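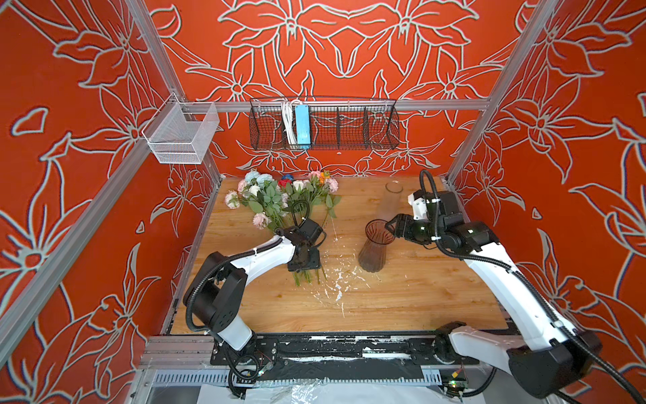
4. Hanging the panels

Read this section through before opening the paste. The steps assume that the walls have been washed, filled and sanded as set out in Section 3, and that the Drolta primer has dried overnight.

Large-motif designs such as the Westier lily range have a long repeat. Check the drop on the roll label and cut every panel with one full repeat to spare. Keep all labels until the room is finished. Rolls from different batches can vary in shade, and the batch number is the only way to order a match.

4.1 Marking the first line

1. Choose the wall that will be seen first from the door. Start there and work outward in both directions.

2. Hang a plumb line from the top of the wall and mark it lightly in pencil at three heights. Join the marks with a long level.

3. Hold a dry panel against the line and slide it up or down until a whole flower sits below the ceiling. Mark the top edge on the wall.

Note: Do not use a corner or a door casing as your starting line. Few of them are straight.

4.2 Pasting and hanging

4. Mix the paste to the strength given on the packet. Let it stand for 20 minutes and stir again.

5. Brush paste onto the wall, going a little wider than the panel. Westier panels are paste-the-wall only – do not soak them.

6. Set the top of the panel to your mark, leaving 2 inches over at the ceiling. Let the rest drop and line up the side edge with the pencil line.

7. Smooth from the center outward with a dry brush. Lift and re-lay the panel if a crease forms. Do not press creases flat.

8. Match the next panel at eye level first, then check the leaf outlines above and below. Butt the edges together without overlapping.

9. Trim at the ceiling and baseboard with a new blade. Change the blade after every panel.

Caution: Turn off the power at the breaker before trimming near outlets or switches. Keep wet paste and metal tools away from open boxes.

4.3 Inside corners

10. Measure from the last panel to the corner at the top, middle and bottom. Add half an inch to the largest figure and cut the panel to that width.

11. Paste the cut panel into the corner, then draw a new plumb line on the next wall for the offcut. A small loss of pattern in the corner is normal.

4.4 Drying

Leave the room closed and unheated until the seams are dry. Wipe paste from the face with a damp sponge as you go – dried paste leaves a shine on dark and strong colors. Wait a full week before fixing shelves or rails through the paper.

Related guides
Section 3: Preparing painted and bare walls
Section 5: Windows, doors and outlets
Choosing a border: the Ello collection
Removing old vinyl, by Begoña Casado
Estimating rolls for a stairwell, by Bastian Sperling

81 shares
20 comments

Search guides Enter a product or section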